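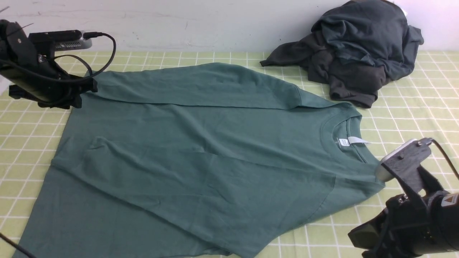 A green crewneck on a checked cloth, halfway to being folded.

In praise of owning fewer clothes and mending them

I learned to darn in May, in the back room of a shop in Viltlow, from a retired tailor called Babar Durrani who charges ten pounds for an evening and throws in the tea. I went because I had a jumper with a hole in the elbow and a vague feeling of guilt about it. I came home with a lumpy orange patch, sore fingertips and a completely new hobby, and I've been boring my friends with it ever since!

So let me bore you too. I think mending is one of the great pleasures going, and I think we've been sold it all wrong. It usually gets talked about as a duty, something you do with a sigh to save the planet or the pennies. Fair enough, it does a bit of both. But nobody takes up baking because of the price of bread. They do it because dough is lovely stuff to have your hands in, and cloth is exactly the same once you get to know it.

Take a plain cotton top. Before this year I couldn't have told you how a neckband was put on or why a cheap one goes wavy after a summer of washing. Now I turn everything inside out in shops (my sister walks off and pretends she's with someone else) and look at the seams. Some of them are beautiful. Some are a disgrace, and not always on the cheap rail either.

The other thing that happened is that I stopped buying so much. I didn't make a rule of it. I emptied my wardrobe onto the bed one wet afternoon, kept 14 tops, and found I could remember where every one of them had come from and what had gone wrong with it since. The grey one lost a cuff to a bramble. The blue one has been let out at the sides, for reasons we'll call Christmas. I like them more for it.

People tell me they haven't got the time, and I do have sympathy. If you've got small children and two jobs, please don't let a woman with a darning mushroom make you feel bad. A button, though, takes me 10 minutes, and that includes finding the scissors. I do mine with the radio on after supper and it's the calmest part of my day - calmer than the telly, certainly calmer than my phone.

What I'd really love is for schools to teach it again, to everyone, boys and girls both, and not as a week of making a felt mouse. Teach them to sew on a button, take up a hem and close a split seam. That's a term's work at most, and they'd have it for life.

Babar has started me on collars now. My first attempt sits a bit crooked and I've worn it three times this week - once to a wedding.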